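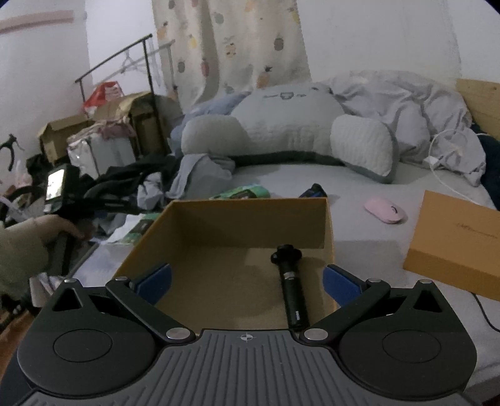

Open cardboard box on a bed, with a closed orange-yellow box and a pink computer mouse.

Hirnness

Hirnness is a narrative puzzle game by the small studio Plesgate. Single player, text-heavy, played mostly with the mouse. Released 25 June 2024 for home computers, with a console version later. Written by Brittany Poirier, music and sound by Themis Tsakiris. The player is a relief lighthouse keeper who reads through the logbook of the keeper before, and can change what is written in it.

Contents
Setting
Plot
Gameplay
Development
Music
Reception
Notes

Setting

The game takes place on Hirnness, a tidal headland joined to the town of Urotstead by a causeway. Causeway is passable at low water only. The town is never visited in the main story, only seen as lights over the water and heard on the radio. Year not given. Radios and clothing suggest the 1950s, but one logbook entry mentions a pocket calculator, and players have argued over wether this is a mistake or a clue. Poirier has declined to say.

Plot

Winter. The unnamed relief keeper arrives to cover four weeks for a keeper called Chu, who has gone to the mainland with a bad chest. Chu has left a logbook, a ration list and a locked lamp room. First evening is a tutorial: light the stove, answer the radio, read page one.

From the second night the logbook starts to describe things that haven't happened yet. A gull through the kitchen window, then a boat. The keeper finds that crossing a line out stops the thing happening, though something else of the same weight takes its place, usually further down the page and usually worse for someone in Urotstead.

Middle part of the game follows the radio operator on the town side, whose name changes depending on which entries have been struck out. In one branch she is Chu's daughter. In another she has never met him, and the conversations are shorter and a good deal colder.

Last chapter opens with the lamp room. What is inside differs. In the most common version the room holds a second logbook in the player's own handwriting, made up of every dialogue choice so far. The player may burn it, sign it or post it back across the causeway. There are 4 endings, plus a very short one if the player simply walks off at low water on the first night.

Gameplay

Most of the time is spent reading, crossing out and answering the radio. Each night gives the player a fixed amount of lamp oil, and turning back to earlier pages uses it up. When the oil is gone the night ends, read or unread. No fail state as such. The game carries on with whatever was left on the page.

The logbook runs to 161 entries, of which a single playthrough shows well under the full number. Entries can be struck out in whole or, from the second chapter, by the word. Striking out one word often matters more than losing the lot: removing "not" from the ferry entry is the usual route to the third ending.

Puzzles are light. Tide tables, a radio frequency, a matter of which key. A hint option was added in the first patch and reads out the relevant page in Chu's voice. Can be turned off.

Saving is automatic and there is one slot. Complaints about this led to a second slot.

Development

Poirier began Hirnness as a short story and turned it into a text-only prototype, which had no radio and only one ending. Plesgate picked it up after it was shown at a local games evening. The prototype was 600 lines long and most of them survive, moved about, in the first two chapters.

The crossing-out idea came late. Earlier builds had the player add entries instead, by picking from a list, and testers tended to write themselves out of trouble by the second night. Taking words away gave them less to work with. Poirier has said she rewrote the middle chapter more times than she kept track of, and that the radio operator was at one point cut completly.

Artwork is hand-inked, three colours per scene. The lighthouse interior is one continuous drawing, scrolled up and down.

Music

Tsakiris wrote the score for harmonium and a detuned piano. Little of it plays outside the lamp room. Wind and sea are recorded, the foghorn is a slowed-down bass clarinet. A soundtrack album came out in February of the following year, with two pieces not heard in the game, one of them written for the cut radio scenes.

Reception

Mostly favourable. Reviewers liked the writing and the radio conversations, less so the pace of the third chapter, which asks for a lot of page-turning on little oil. Several thought the single save slot unfair. The lamp room scene was often singled out. Opinion split on the calculator.

A small group of players put together a full list of entries and the conditions for each. Getting to 100 per cent takes many replays, as two of the entries only show up if the radio is left unanswered for a whole chapter.

Notes

The spelling Hirn Ness, two words, appears on the in-game map. One word everywhere else.
Chu is given no first name in any branch.
The walk-off ending isn't counted in the game's own tally.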